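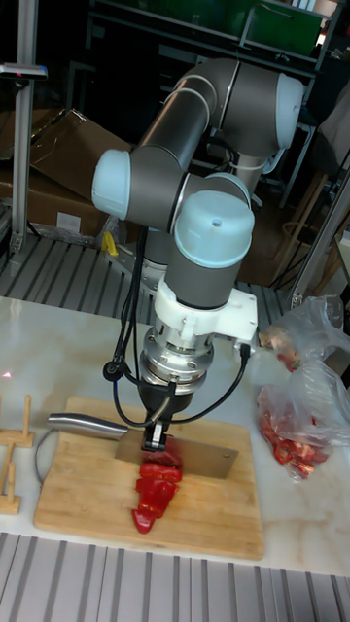

The cleaver over the bamboo board.

Home | Stories | Archive | Submit

Copper at Cendale

The price board at Cendale showed copper down 2 percent when she came in at seven. She had 27 contracts open for Obeidat, all of them long, and the client had not called.

She hung up her coat and read the overnight notes. The smelter at Zesholm was back at work after the strike, and the buyers who had filled their sheds in May were in no hurry to fill them again.

Her father had worked the furnaces at Zesholm for 23 years. He never asked what copper cost. He asked what the bus cost.

The phone rang at ten past nine.

"Sell half," the client said.

"Half of 27?"

There was a pause on the line. "Sell 13. Keep the rest."

She put the order in. It filled in pieces, each a little lower than the last. When it was done she wrote the loss on the ticket and walked it over to the desk by the window, where her boss was eating toast.

"Plonham bought them," he said. "They must know something."

"Or they don't."

He signed the ticket and gave it back. By noon the price had come up a little, and then it sat there. She ate her lunch and watched it. At two she called her father and asked him how the bus was.

"Late," he said.

Contact | Copyright Plonham Stories 2000 | Back to top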